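4.2 Lid handling

Kitchen chores next. Of the 136 trials in the Etden set, 22 were lid tasks – few, but they gave us most of the trouble. Glass lids worst of all, depth readings go bad on them.

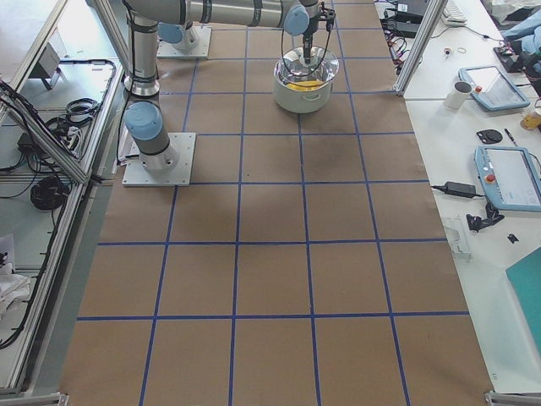 Figure 3. Lid task, white pot with glass lid. Gripper at the knob.

Grasping the knob is mostly solved. Putting the lid back is not; the rim catches and the policy keeps pushng. The Rezende baseline fails the same way, see Section 5.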